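Ametepe Open Day

The Ametepe Open Day is a public visiting day held each February at the Ametepe workshop in Clakport. It is organized by the workshop's staff and is best known for its table-top robot demonstrations, in particular a long-running demonstration of two-armed laundry handling. Entry is free, and visitors may stay as long as they like between the morning opening and the end of the last demonstration in the late afternoon.

History

The open day began as an evening event for the families of people who worked at Ametepe. Aba Quaye, who was then head of the motion group, had the first demonstrations set up in the staff canteen. The arms moved small blocks from one tray to another, and guests were allowed to rearrange the trays between runs. Attendance came to 300.

The event moved to the main hall the following year and was opened to the public. Nearby schools in Clakport and Piltia began sending classes, and the organizers added a morning session for them. Attendance later passed 1000, and the most recent edition drew 2000 visitors. A proposal to move the event to a larger site in Zondport was discussed and dropped – the arms would have had to be taken down and set up again, and Quaye's group did not want to lose the working time.

Program

The hall is divided into stations. Most of them show tools and finished parts, with a staff member present to answer questions. Talks are given in a side room and last half an hour each. Joaquim Neves has given the talk on motor control at every public edition, and Debashish Thambiah speaks on how arms are taught a task by a human operator. Thambiah's talk is usually full and has been given twice a day in recent years.

A workshop tour leaves from the hall door every hour. It passes through the machine room, the wiring benches and the storage area where spare arm parts are kept. Children under ten must be with an adult on the tour, though they may walk freely in the hall.

Laundry demonstration

The laundry demonstration was introduced by Ekow Amissah and takes place at Station 2. Two arms share one rail at the front of a small enclosure and work on clothes laid on the floor between them. Amissah chose clothing after visitors at an earlier edition said they had trouble seeing why the block-moving task was hard. A shirt has no fixed shape, and each time it is picked up it hangs differently, so the arms have to deal with a new arrangement of folds on every attempt.

Both arms are used together for most of the task. One can hold an edge while the other looks for a better grip, or the two can lift and spread the fabric between them. The speed is low, and a single garment may take several minutes. Visitors stand behind a line on the floor, and a staff member explains each stage. Elikem Nutsugah has done most of the commentary since the demonstration began.

Failed grips are left in the program. The arms are allowed to let go and try again, and Nutsugah normally waits until the next grip before speaking. A printed card at the station lists the questions asked most often, among them whether the arms can fold socks (they have not been set up for it) and how much of the work is done by a person at the controls.

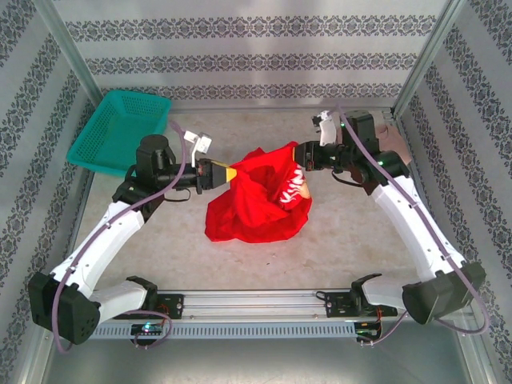
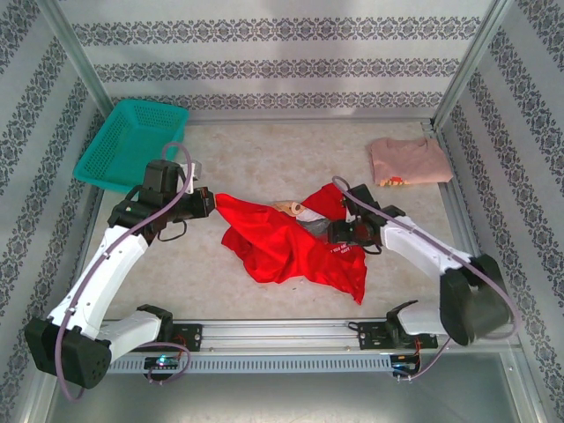
Reception

The Clakport school visits have been repeated every year since the hall was opened to the public. Teachers have asked for shorter talks and more time at the stations, and the morning session was changed to allow for this. The main complaint from adult visitors has been the wait at Station 2, where the standing area is small. A second standing row with a raised step was added, and a screen was placed by the entrance so that people in line could follow the commentary.

See also

Ametepe workshop
Clakport
Two-armed robot handling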